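Library's Long Table Returns, Coasters Recommended

Zellamstead gets its reading room tabletop back after a summer of argument

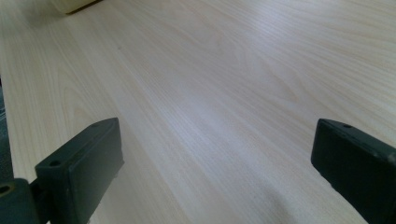
A pale top, and opinions to match

The long table in the Zellamstead reading room is open for elbows again. It left in August under a blanket, wearing decades of coffee rings and one declaration of love to somebody called Dee. It has come back pale, with fine lines of grain and a shine across the middle that one regular reader has already compared to a dentist's office.

"I liked the rings," said Touran Fallahi, who does the crossword at the window end. "You knew where to put your cup."

The new top was fitted by Asadi, a two-person workshop on the mill road, at a cost of $1,988. The town had set aside $200, a sum that would have covered the blanket. A book sale raised most of the difference, helped by 82 identical copies of a diet guide that sold out before lunch to a buyer who declined to discuss it.

Karim Ghanem of Asadi said the choice of color had taken longer than the work. Residents sent in 29 letters on the subject. Most wanted something darker, several wanted the old table left alone, and one was about parking.

"Light shows the crumbs," Ghanem said. "People say that like it's a bad thing. Now you'll wipe them up."

He is fond of the looping swirls in the grain and would like people to stop covering them with newspapers. The reading room subscribes to four newspapers.

Head librarian Fereshteh Bagheri has put out a stack of coasters and a small sign asking readers to use them. By the end of the first morning the coasters were in a neat pile at the far end, and the sign had a mug on it.

The reading room keeps its usual hours. Pens are welcome at the table, Bagheri said, provided they stay on the paper. Dee has not come forward.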